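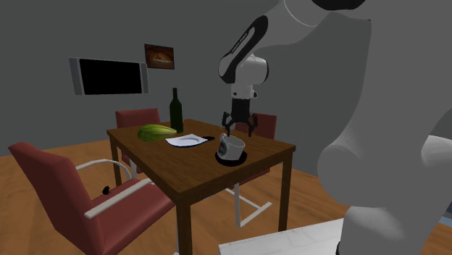 FOR IMMEDIATE RELEASE
2022-09-06

Barnham Students Ask What a Semester Abroad Is Worth

BARNHAM – The Barnham Student Union today published its review of the Vania Exchange, the college's semester-abroad program, and says the benefits claimed for it have yet to be shown.

The program's brochure promises "a changed outlook" and better job prospects. The union asked for the figures behind that promise and received four pages of quotes from former students.

Of the 23 students sent to Sison College last year, most took courses that did not count toward their degree. Each paid $4000 in program fees, plus $1338 for housing booked through Zesar, the only agency the college allows.

"Our members liked Sison. Liking a place is not the same as getting credit for it," the union said in a statement.

The union wants a full list of approved courses before the January intake – and a free choice of housing. The college has said it will "look into" both requests. It gave no date.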